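Visit to the Purnside Handling Laboratory
Maurya Technical Exchange - Report to Members
2026-05-05

Members of the Exchange were received at Purnside for a tour of the bin-picking cell operated under the Nuteleo project. The visit was limited to this one cell and to the routine by which it is kept in service.

The cell consists of a single arm working over a gray open-topped bin on a wooden table. Household items and toys of differing shape and stiffness are placed in the bin, and the arm lifts them one at a time. Staff reported 1,613 picks since the last full service in February, of which 19 ended in a stop that required an operator. 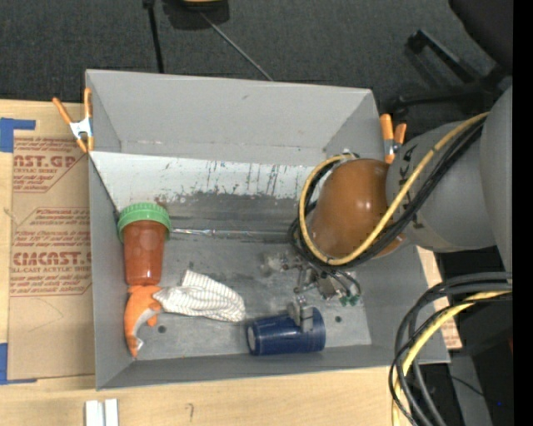
Most of those stops were traced to cabling. The cables are tied at intervals along the arm, with enough slack left for the wrist to turn fully. Ties are inspected after every 192 picks and replaced if they have shifted. The gripper is checked at the same interval: the fingers are closed on a gauge block, the joints are wiped, and each fitting is tested by hand.

The bin receives its own attention. Contact from the fingers scratches the sloped panel, and the laboratory replaces it when the wear begins to affect detection. Spring clamps are used at the table so that the bin can be changed without tools. The hosts put the time for a change at 4 minutes, including a short position check.

Members asked whether the schedule could be applied to the larger cell at Momska. The hosts advised that the tie inspection would carry over directly - the gripper interval would need to be set again from local records.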